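Ticket 1270: Ultus cell, simulated rack task, handover to night staff
Opened by: Eilidh Mowat, Clarkow returns floor
Status: Open (reopened 2)
Opened: 12 March 2026

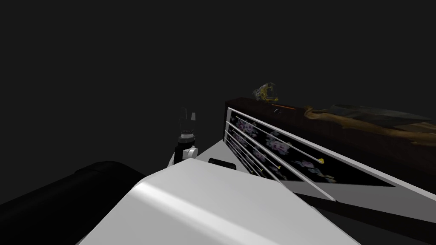 Sim view over the white arm, rack to the right.

Problem as reported

The arm does the rack job in the simulator and we are told that means the cell is ready for the floor. I don't think it is. In the last batch of 217 simulated runs the report says "pass" on nearly all of them, and I can't find anyone who will tell me what a pass is. If it means the arm got to the rack and didn't hit it, fine. If it means the item ended up where a packer would want it, I'd like to see that written down.

Staff on my shift have been told their rack duties end in July. They are asking me what they do instead and I have nothing to give them.

Log

Entry 1, Rankin support
Checked the scene file. Rack, box and the items on top of it load correctly. No collisions logged. Suggest closing.

Entry 2, E. Mowat
Please don't close. I didn't report a loading fault. Look at the picture again: the rack has four thin rods, and the stuff on top of the box is all different shapes, with a thin orange stick next to a little yellow and gray thing. That is closer to our returns than the usual cubes, I'll give you that. But there's nothing behind it except black. Our floor has people walking past, a cart in the way half the time, and a light over bay 5 that flickers.

Entry 3, Rankin support
The background is left out to save render time. It does not affect the arm.

Entry 4, E. Mowat
Does it affect the camera? In this view the arm fills most of the bottom half. I asked what happens when the thing it needs is behind its own elbow and was sent a link to the Rorker brochure.

Entry 5, Rankin support
Passed to vision team. Pass criteria located: "end position within tolerance, no contact above threshold." Item orientation is not scored.

Entry 6, E. Mowat
Thank you. So an item can be upside down and still pass. On the floor a person turns it over, and that person is the one whose rack duties end in July. Closed by support overnight, reopened by me.

Entry 7, Rankin support
Closed again in error when the queue was cleared. Reopened.

Entry 8, E. Mowat
I ran the old shift sheets. Roughly a third of rack time goes on turning, untangling and deciding what a thing is. None of that is in the test. I'm not against the arm — lifting the heavy stuff has wrecked enough shoulders here. I want the test to include the job.

Requested actions

Add orientation to the pass criteria and rerun the batch.
Run with a blocked view and report how often the arm stops and asks for help.
Say who answers when it asks, and put that person on the schedule.
Hold the July change until the rerun is back.

Last update: first item accepted by Rankin. Second with the vision team. Third and fourth sent to Clarkow operations, no reply yet.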